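ok so I finally caved and bought the Tekby handheld this weekend. thoughts incoming, sorry to everybody who follows me for soup

first off the screen is so good?? I put Bavutari on it and it holds 60 frames in the big market town, which my old one turned into a slideshow every single time

setup was less fun. the day one update took 163 minutes. I watched a whole movie and then some of another movie

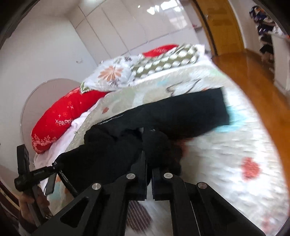 Laundry on the bed, Sunday

anyway. battery! I got a little under four hours with the brightness halfway up. playing Sidine (tiny pixel farming game, please play it) it went way longer, I fell asleep before it did

my one real gripe is the Wike store. there are 1,454 games on there and the search can't find one if you leave out a colon. why is that still a thing

also the fan gets loud when it's charging and you're playing at the same time. headphones fix it, mostly

do I think you need it if you bought last year's model? nah, wait for a sale. but if you're coming from something older like me, oh man, go for it

ok back to Bavutari, I'm 16 hours in and I still haven't left the first island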